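Bed sheet (patterned plastic cover)

A plastic bed sheet is a wipe-clean cover laid over a bed or sleeping platform, and I've grown very fond of them. Some run edge to edge, and the prints are wonderfully loud — diamonds, gingham, tulips, lucky sayings, often all at once! They also make a handy surface for folding laundry (I do mine there every December when the table is full of wrapping).
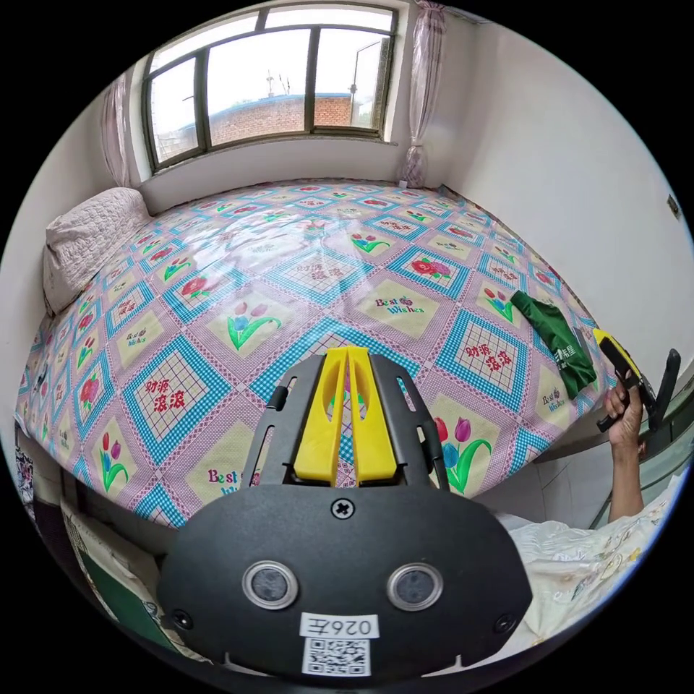
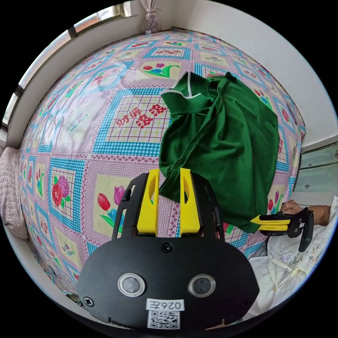
Patterned covers on a bed; the second photo has a dark green shirt with white piping at the collar.

Smooth knits slide a little on plastic, so I turn the collar down first and fold the sides in after. My own cover is a Tipoki, bought eight years ago, and it still wipes clean with a damp cloth.

See also: Tablecloth, Gingham, Laundry folding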